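May 10, 2019
Seed store, back bench. Vlasta in the morning, Yoon-hee after lunch.

Carried on with the germination checks on the old bean and pea lots. The question is still which lots are worth growing out this year and which can wait until the cold store is sorted. Elvia wants an answer before she orders pots.

Runner beans, Dukutby lot
Eighth day on damp paper. Counted 55 seedlings with a sound root and both seed leaves free. Several more have a root but the shoot is stuck under the seed coat. I have left those in and will not count them until they either come away or rot. Vlasta would count them now. We have had this talk before and the sheet says "normal seedlings only", so I am sticking to the sheet.

The paper at the left end of the tray had dried out again. Moved the tray one shelf down, away from the vent. If anyone tops it up over the weekend, please use the boiled water in the jug and tip the excess off after ten minutes. Last time they sat in a puddle and the whole end row went soft.

Peas, Khổng lot
Poor. Most of the seeds have swollen and gone no further, and there is grey mould on a good few. I rinsed a fresh set in weak bleach, two minutes, then three changes of water, and set them up beside the first so we can see whether it is the seed or the mould. My guess is the seed. The packet was folded over and pinned, never sealed, and there is a brown tide mark across the label.

Han-gyeol Bae thinks the lot came to us by way of the Vindora exchange and that they may still hold some of it. He will write to them. Until then, don't use any more of the packet.

Storage
Went through the shelves with Yoon-hee. The Braseo jars are holding up better than the foil bags. The rubber rings are still soft and the silica gel in most of them is orange, as it should be. Three jars had green gel. Those have been opened, the gel changed and the lids dated in pencil. The gel from them is in the oven dish by the sink, to be dried on Monday. Don't throw it out.

Small hand tools and packets are better off hung up than left in a heap on the bench. Mesh is fine for this, as it lets the dust through and you can see what you've got. A basket clipped over a rail holds well enough.

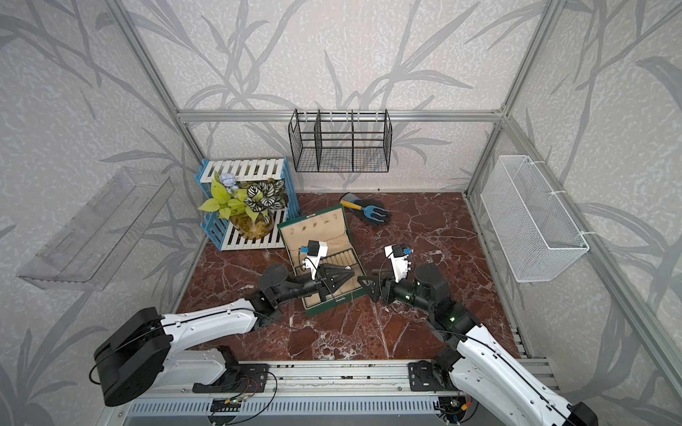
Catalogue
Total in the book now stands at 1,906 entries. Han-gyeol Wi has been matching the book against the cards and finds that the old "climbing" heading was used for both peas and beans before the cards were split. So a card marked C is no help by itself. You need the colour of the corner as well, blue for peas and buff for beans. Where the corner is missing he has put the card in the shoebox and not guessed.

Spelling of place names is all over the shop. Agreed to leave the donor's spelling on the card as written and put ours in brackets after it.

Weighing
The small balance drifts when the window is open. Zeroed it before each batch and shut the window, which made the room stuffy but the readings steady. Broad beans are too big to weigh by the hundred in the little pan. I did them in twenties and added up. One batch came out well above the others, so I weighed it again and got the same. Perhaps just a bigger strain, but check the label.

To do
Recount the runners on Monday, same time of day.
Ask Elvia whether the 500 pots are the square ones or the round ones. The round ones don't fit the trays.
More blotting paper. We are on the last pack.
Look at the second set of Khổng peas on day five, and write down the mould separately from the count.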